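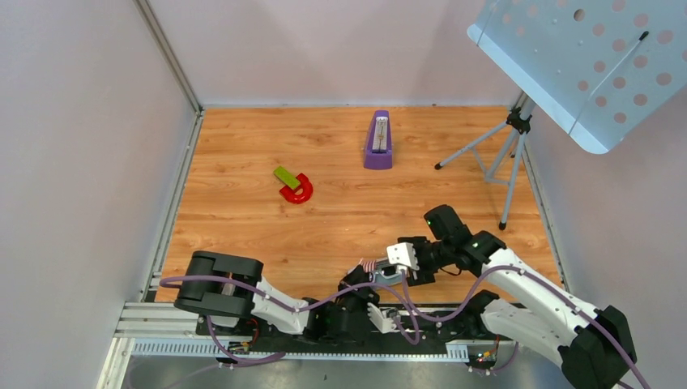

Photo: Prys Rees / Vallport Robotics Workshop

Two Arms, One Cable Snag: A Gallery from the Jimley Bench

July was a wild month on the Jimley bench, and we finally have a picture up from the tabletop sorting runs! Jimley is our two-arm setup, both arms on one rail, and the whole idea is that they share a small space without getting in each other's way. Most of the time they do. Then came run 450.

The props first, because people always ask. Ívar Hjaltested picks them, and he loves awkward shapes: a purple metronome, a red horseshoe magnet with a little green block lying across it, a music stand with three skinny legs. Great stuff for testing a gripper, and every piece needs a different approach.

Look at the middle, near the rail, where the two grippers are really close together. It's the tightest spot we have, and it's where we lost run 450. The right arm came across while the left was still backing out, a cable loop caught on a finger, and the left wrist faulted. Both arms stopped within 2 seconds (hooray for the stop circuit!) and the props never moved.

Damage report: one pulled connector and a scuffed cable sleeve. Prys had it all back together by 10 the next morning.

What we changed: the arms now take turns in the middle zone, the cable loops get checked by hand before each session, and hands stay outside the enclosure until both arms have been parked for 3 full seconds. We're slower now, but wow, the logs are so much nicer to read.

More pictures are coming once the new cable clips from Pruncombe arrive.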